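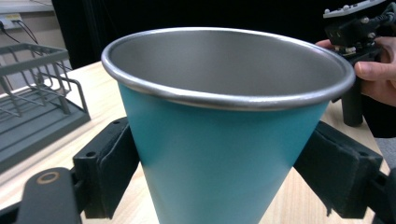 A reader's comment under the November list says the Drornen tumbler keeps tea hot until lunch and is "the only steel cup worth the money". My measurements are less generous.

Drornen steel tumbler, 11/27/23

The cup tapers from a wide mouth to a narrow base. The outside is matte teal, the inside bare brushed metal, and the lip is rolled. No lid is supplied. Ellwood sells one separately, but it sat proud of the rim on my sample and I sent it back.

Heat retention: filled with boiling water and left uncovered on the worktop, the contents read 70 degrees after 19 minutes and 42 degrees by the time I stopped the test. A saucer on top slowed the loss. Tea until lunch would need a very early lunch.

Drinking: the rolled lip is comfortable and does not drip. Coffee left no taste behind after a rinse. Black tea marked the interior within a week; bicarbonate of soda removed it.

Washing: hand wash only, according to the leaflet. The taper leaves little room for a sponge at the bottom, so use a bottle brush. Upside down in a wire rack it drains well, though the narrow base makes it top-heavy the right way up when full.

Finish: no chips so far. The Stetia cup I used before lost paint at the lip in the same period. The Gitero has a wider base and stacks better.

Rating: 3 out of 5. Good for cold drinks, average for hot.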